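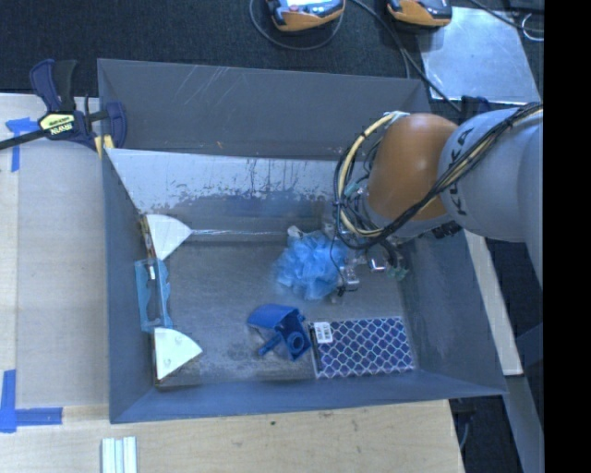
Malathi Chowdary wrote to us that the scuffs in hers showed up early, that she had stopped seeing them by July, and that what she wanted to know before ordering a second one was whether the lid could be bought separately. It can. Details are under Accessories.

Fetholm Open-Top Metal Bin, Grey
Item no. 304
Supplied by Prultelgate

The Fetholm is a large rectangular bin with a metal interior and a fully open top. It is made for mixed goods that don't stack: bath sponges, books, flat boxes, moulded plastic pieces, odd shapes that roll or slide. Customers use it for returns, sorting, unboxed stock and op shop donations. The floor is flat and has no dividers, so a soft item can lie next to a hard one and both can be reached from above.

Colour
Grey. No other colours are stocked. We are asked for white from time to time and have no plans to add it.

Surface and wear
The interior is bare metal and will mark. Scuffs and fine scratches from hard plastic, buckles and book corners are normal and are not covered under warranty. They don't affect use. If you need the inside to stay looking new, fit the liner (see Accessories) from the first day. It will not hide marks that are already there if you take it out again.

Load
Rated to 100 kg, spread evenly over the floor. Do not concentrate the load at one end. Do not stand in the bin or use it as a step.

What it suits
Loose household goods, bathroom items, paperbacks and boxed goods, small moulded parts, foam, packaging offcuts.

What it doesn't suit
Liquids, food without packaging, or anything very small. Screws and beads collect in the corners and are tedious to get out. For those we recommend the Obi tray, which sits on a bench and has a pouring lip.

Using it with soft goods
Mesh and netting can catch on rough edges of other items. Put mesh bath sponges and similar goods in last where possible, and lift them straight up. If a loop of mesh catches, free it by hand before you pull. Hang tags and loops should be tucked in if the goods are going back on a shelf.

Using it with books and boxes
Lay them flat. Books stood on end fall over when the bin is shifted and the covers rub on the wall. If you scan stock in the bin, place items with the barcode label facing up. Glossy covers will pick up marks from bare metal, so use the liner for anything to be sold as new.

Cleaning
Empty the bin and wipe it out with a damp cloth and ordinary dish detergent. Dry it afterwards, corners included. Don't use steel wool or abrasive pads. Adhesive from labels comes off with eucalyptus oil on a rag. Wash the area with detergent again when you've finished.

Accessories
Lid, lift-off, grey. Fits all bins sold under item no. 304. No hinges and no lock.
Liner, cut to the floor only. It does not come up the walls.
Label holder, clips to the rim. Takes a standard card.
Obi tray. Sold singly.

Accessories are sent from the same warehouse as the bin and will go on one docket if ordered together.

Delivery and collection
Orders can be picked up from the Bromthorpe depot or sent by road freight. The bin comes fully assembled and does not nest, so freight is charged on volume. Two people should unload it. Please check the rim and corners before you sign. Dents reported after the driver has left are harder for us to claim.

For orders of 10 or more, contact the depot for a freight quote before you pay. The website adds freight per bin and the total will be higher than it needs to be.

Returns
Unused bins can be returned within 14 days. Return freight is at the buyer's cost unless the bin arrived damaged or we sent the wrong item. Bins with marks inside are treated as used. Liners can be returned only if still rolled.

Questions from customers

Can I drill drainage holes?
You can, but it ends the warranty and leaves sharp edges on the underside. File them back.

Does it come with castors?
No. It can sit on a flat trolley, provided the trolley is rated for the bin and its load together.

Can it be kept outside?
Under cover only. Rain will pool on the floor.

Page last updated Mar 28, 2019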